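Folding small textiles: notes for the talk
Dayana Inga
15 May 2020

Slide 1. Title
Say hello, check the back row can hear. Mention that the handout has the folding order on one side and the wash labels on the other, so people needn't write everything down.

Slide 2. What I mean by small textiles
Face cloths, dusters, tea towels, hand towels, napkins. Leave out bedding. Someone always asks about fitted sheets and it eats ten minutes. If it comes up, say I'll be at the tea table afterwards.

Slide 3. Where the numbers come from
I kept a log for the Saha guest house from January. 154 pieces in the linen cupboard when I started, of which 13 were fit only for rags. Pause here. People tend to laugh and then think about their own cupboard.
The owners had been buying new cloths because they couldn't find the old ones. The old ones were at the back, rolled into balls.

Slide 4. Sort before you fold
Sort by size first, then by colour. Most people do it the other way round and end up with a nice-looking pile that won't stack.
Hold up the two cloths from my bag, the large one and the small one. Fold both in half and in half again. Put one on the other and let them see it slide off.
Anything with a frayed hem goes to one side for mending. Don't fold it and put it back.

Slide 5. The quarter fold
Do this one slowly. Lay the cloth flat, smooth it from the middle outwards, bring the far edge to the near edge, then left to right. Turn the folded side towards you.
Do it again with a thicker towel. The thick one wants folding in thirds or it springs open.
At Zonden I rushed this part and had to go back to it in the questions. Allow six minutes.

Slide 6. Surfaces
A table at hip height is best. Beds are too soft and too low, and your back will tell you by the second load. Bare wood is fine if it has been wiped and has no splinters. Cotton drags a little on it, so the first fold stays where you put it.
Keep the basket at the far side of the table, so that the near half is left for folding. Ornaments can stay if they're small and out of reach of your elbows.
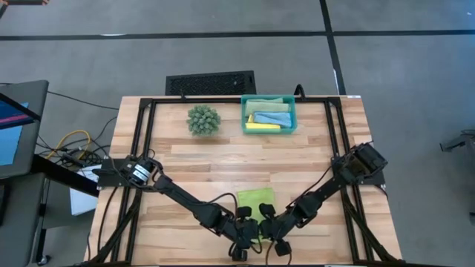
Stack in the basket with the folded edges facing the same way. A pale green towel, a light blue cloth and a yellow one can share a basket quite well, as each colour is easy to pick out. Three whites are harder, and for those I sew a loop of coloured thread in the corner.
Do the bigger squares first and leave the light ones till last, when hands are tired.

Slide 7. Baskets and shelves
Plastic baskets wipe clean and don't snag. Wicker looks better but catches on terry loops. The Tekden shop had a wicker one on show and pulled threads in most of a set of hand towels.
Don't fill above the rim. If the basket won't go on the shelf without pressing down, take the top layer out and start another.

Slide 8. Keeping it going
Saha now fold straight off the line, one basket at a time. Roughly 2000 pieces went through between the start of the log and the end of it, counting every wash.
Say that the mending pile is still too big.

Questions
Likely ones: ironing (only napkins), lavender bags (up to you, they can mark pale cloth), microfibre (keep it apart from cotton in the wash).
Rarby have asked for the handout by email. Get the address before they leave.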